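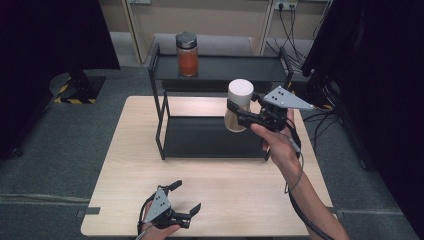 Community News

The pantry corner at Katska Hall is getting a much-needed tidy this March, and we couldn't be happier about it! The jars and tubs have started to find a home on a black metal rack with two shelves, small enough to stand on a tabletop, so that everyone can see what we have before anybody goes out and buys more of it. There are 70 containers to sort in all – spreads, spices, baking things and plenty besides – and the tidying goes on until 4 in the afternoon. If you have clean jars with good lids to spare, please do bring them along to the Raloline Street door.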